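I got to Petska a little after lunch with a notebook, a bad cold and a list of questions I mostly didn't use. The owner had the kettle on before I had my coat off. She asked me to leave her name out of it ("put the shop's name in, that's plenty"), so I will, but you should imagine a lot of laughing between the quotes.

Petska is a rental shop for weddings and parties. Chairs, linens, arches, centerpieces, and, more and more, flowers that never saw dirt. I'd come to ask about the flowers, because my cousin is getting married in May and the family is split right down the middle over whether fake ones are tacky.

"They used to be tacky," she said. "I'm not going to fight you on that. When I started, the leaves were shiny and they had those little plastic seams down the stem. You could spot them from the parking lot."

So what changed? Mostly the fabric, she thinks, and the people doing the dyeing. She buys a lot from Hikholm now, after years with a supplier she'd rather not talk about, and she says the trick is in the colors being a bit uneven. A real rose has a bruise on it somewhere. She likes a fake one with a bruise too.

I asked how many stems she had and she didn't even have to look it up. "One thousand fifty-three. We did inventory after New Year's." (I wrote down 1,053 and then a big exclamation mark, that's how my notes go.) Most of them live upstairs, sorted by color and not by type, which drives her part-time help crazy. She tried it the other way for a season and hated it. "Brides don't come in saying ranunculus. They come in saying peach."

The money side was what I really wanted, and she was pretty open about it. A full set of tables runs $209 to rent, flowers only, and you bring them back on the next business day. She got a quote once from Prothero, the big florist across the river, for a client who wanted to compare, and the fresh version came out at several times that. "And theirs was gorgeous! I told her so. I said if you've got the money and you want the smell, go get the smell."

She brought up the smell a lot. It's the one thing she can't do. She's tried sprays, she's tried sachets tucked under the runners, and one reception ended up smelling like a rental car, so she quit. Her advice now is to mix: real flowers for the bouquet and anything people will stick their noses in, artificial for everything up high or far away.

Then I asked what people get wrong, and she put her tea down. Oh boy.

"They stand everything up straight! Like little soldiers. Flowers lean. They flop. Bend the wire, it's wire, you're allowed." She also thinks people buy too many kinds. Pick two, she says, one big and soft and one small and dark, and stop there. Her favorite pair for spring is pale blue hydrangea with red roses, which I would have guessed was too Fourth of July, but she swears by it on a plain white cloth.

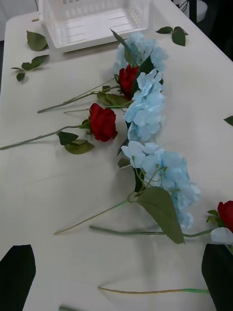

Fresh is still worth it for the day itself, wrote Dikum, the event hall down the road, when I emailed to hear the other side, and guests can tell up close no matter how good the fabric gets. Their note went on to say they're fine with rented stems on the stage and the mantel, just please no glitter, ever, it's still in the floorboards.

I read that out to her over the phone later and she cackled. "They're right about the glitter." On the up-close part she wouldn't budge. Last year she did a dinner for 26 people and a guest tried to take a hydrangea home and asked how often to water it.

Cleaning, since a few of you always ask: a hair dryer on cool and a soft paintbrush. Never the sink. Roses with velvet petals get a lint roller, gently, and if one gets red wine on it, it goes to the back row for the rest of its career.

I told her about my cousin and the family feud. She wanted to know which side I was on, and I said I'd come in on the fresh side and was wobbling. She sent me home with two peach stems in a paper bag, to leave on my mother's kitchen table without saying anything. They've been there since the weekend. My mother has moved them closer to the window.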